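Section 4. Installing and Starting the Prernevov Dehumidifier

Read Section 2 (Electrical Safety) before you begin. The steps in this section apply to the standard model and the model with a drain pump. Where the two differ, the text says so.

4.1 Choosing a location

1. Pick a level, hard floor that can carry the unit with a full tank. If the room is carpeted, set the unit on a rigid board larger than its base.
2. Leave 12 inches of clear space on the sides and back, and 20 inches above the top grille.
3. Keep the unit away from radiators, heat vents and direct sun.
4. Close outside doors and windows. Interior doors may stay open if you want to treat adjoining rooms, but the unit will run longer.

Note: The humidity sensor is behind the left side grille. A curtain or bedspread hanging against that grille will give a false reading, usually too high.

4.2 Standing time

Stand the unit upright for at least four hours before plugging it in. If it was carried or shipped on its side, wait 24 hours.

CAUTION: Starting the compressor too soon can damage it. This damage is not covered by the warranty.

4.3 Fitting the casters and handle

1. Remove the tank and set it aside.
2. Tilt the unit backward no more than 30 degrees. Have a second person hold it.
3. Push each caster stem into its socket until it clicks. The two locking casters go at the front.
4. Lower the unit and press both locks down.
5. Slide the handle into the slots on the rear panel and tighten the two thumbscrews by hand. Do not use pliers.

4.4 Installing the tank

1. Check that the float inside the tank moves freely. Remove the strip of tape holding it, if the tape is still there.
2. Slide the tank in level until the front face is flush with the housing.
3. Plug the cord into a grounded 110-volt outlet. Do not use an extension cord or a power strip.

The FULL light should be off. If it is lit with an empty tank, pull the tank out and check the float again. A float that has come off its hinge can be pressed back in with the thumb — the long arm faces the rear.

4.5 Connecting a drain hose (optional)

Use a garden-type hose with a standard female thread. No hose is supplied with the standard model.

1. Unplug the unit.
2. Unscrew the drain cap at the rear and pull out the rubber plug. Keep both parts.
3. Thread the hose on by hand, then give it a further quarter turn.
4. Run the hose to a floor drain. On the standard model, every point of the hose must be lower than the drain outlet. On the pump model, the end of the hose may be up to 15 feet above it.
5. Plug the unit in and check the connection for drips after one hour.

Note: The tank must be in place even when the hose is used.

4.6 First run

1. Press POWER. The fan starts at once. The compressor follows after a delay of three minutes.
2. Press HUMIDITY until the display shows 50.
3. Set the fan to HIGH for the first day, then to AUTO.
4. Empty the tank when the FULL light comes on. In a damp basement this may be more than once on the first day.

A reading that stays above the setting during the first two days is normal. Furniture, bedding and plaster release moisture slowly. If there is no change after four days, see Section 7.

4.7 Display codes

E1: Humidity sensor fault. Unplug for ten minutes and restart.
E2: Coil sensor fault. Contact service.
E4: Unit not level, or tank not seated.
P1: Defrost in progress. No action needed.
P2: Tank full or missing.

Codes E1 and E2 are kept in memory after a power loss. To clear them, hold POWER and FAN together for five seconds.

4.8 Replacement parts

Order by number from Endden Parts and Service.

Air filter: 206
Drain cap with plug: 2,482
Caster set: 3,498

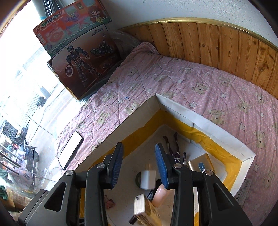
Drorkside, 2023-04-09

Revision notes for Section 4. The standing time for units shipped on their side has been raised to 24 hours. Code P2 now covers a missing tank as well as a full one. Step 4 of 4.5 was reworded for the pump model. Cardboard cartons kept for storage should stay off bare concrete floors. Text: Milagros Orellana. Technical check: Přemysl Jelínek. Section 5 (Cleaning and Seasonal Storage) is unchanged and will be reissued in May.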